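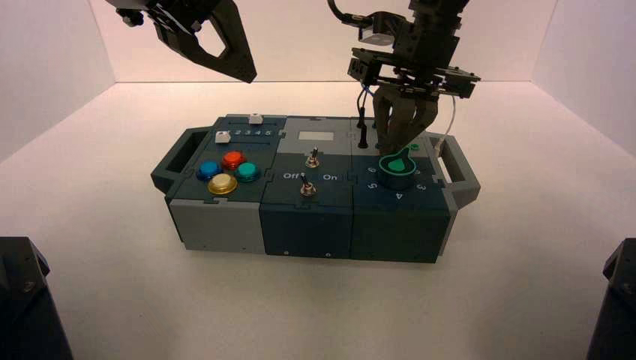 The panel with its handles, sliders and four color buttons.

About Mirnura

We're a small after-school and weekend workshop for kids and teens who like to make things. Sewing, baking, bike repair, printmaking, a little electronics. Based on the second floor at Gisine Hall, over the tile store. Side door, ring twice.

How it started. Ebere Briggs was teaching textiles, Desmond Achterberg was fixing bikes in his garage, both had kids hanging around past dinner asking to use the tools. They rented one room. Then the room next to it. 28 students the first term, mostly cousins of each other.

Last year we logged 2,294 student visits. Same two rooms, plus a hallway we pretend is storage.

What we do

Weekday sessions start at 3:30 and run till 6. Drop in or sign up for a full term, either is fine. Groups stay at 16 max. Thursday is for the older teens only, they get the oven and the sewing machines to themselfs.

No grades, no certificates. Kids pick a project and take it home, finished or half finished. Most popular so far: tote bags, cinnamon buns, anything with a screen print of a cat on it.
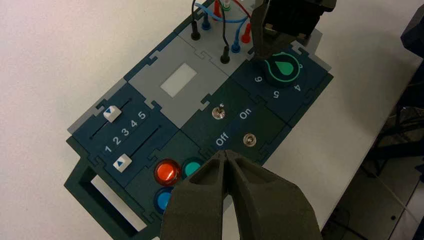
Toggle switch, dial and push button, close up.

Who we are

Ebere Briggs – textiles, schedules, answers the phone
Desmond Achterberg – bikes, wood, keys to everything
Karthik Dissanayake – baking. Ask about the rye bread
Ulises Zapata – printmaking and drawing
Pranab Munasinghe – electronics, also the website (sorry for the old one)

Every adult here is background checked and has first aid training. We renew both in November.

Fees

Pay by the session or by the term, current prices are on the sign-up sheet. Materials included except fabric over 2 yards. If money is tight tell Ebere, we'll sort it out, no forms. Siblings half price.

The Darkent newsletter

Our student paper. Comes out when it comes out. Recipes, drawings, bike tips, one very long serial about a horse called Fakir. Copies by the door, take one.

Visit

Come see a session before you decide. Parents welcome to stay, chairs are limited. Bike racks out back, street parking is bad after 5. Please call ahead if your bringing a group.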